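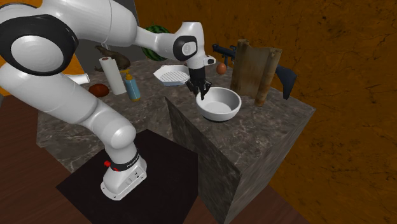
Vurkar Radar Pulse Records

Vurkar is a set of 1,909 pulse descriptor files for work on emitter sorting in crowded radar bands. Each file holds one recording from a fixed ground receiver, stored as comma-separated text with one pulse per line.

Contents

The records come from two receiver sites, Damel and Kuko. Damel files cover 6 emitter classes and Kuko files cover 12. The Kuko list includes all of the Damel classes. Labels were assigned by matching pulse repetition interval and scan pattern, then checked by hand.

Fields

toa – time of arrival, microseconds from start of file
freq – carrier frequency, MHz
pw – pulse width, microseconds
aoa – angle of arrival, degrees from true north
amp – amplitude, dB relative to receiver full scale
label – emitter class, or -1 if unassigned

Known problems

Kuko amplitudes recorded before February were taken with an older front end and read low. No correction has been applied. Overlapping pulses are logged as a single pulse, and the pw value for these is too long.

Use

Files can be read with the Ban loader or any CSV reader. Do not mix sites within a training split – the angle references were surveyed separately. Raw I/Q samples are not part of this release.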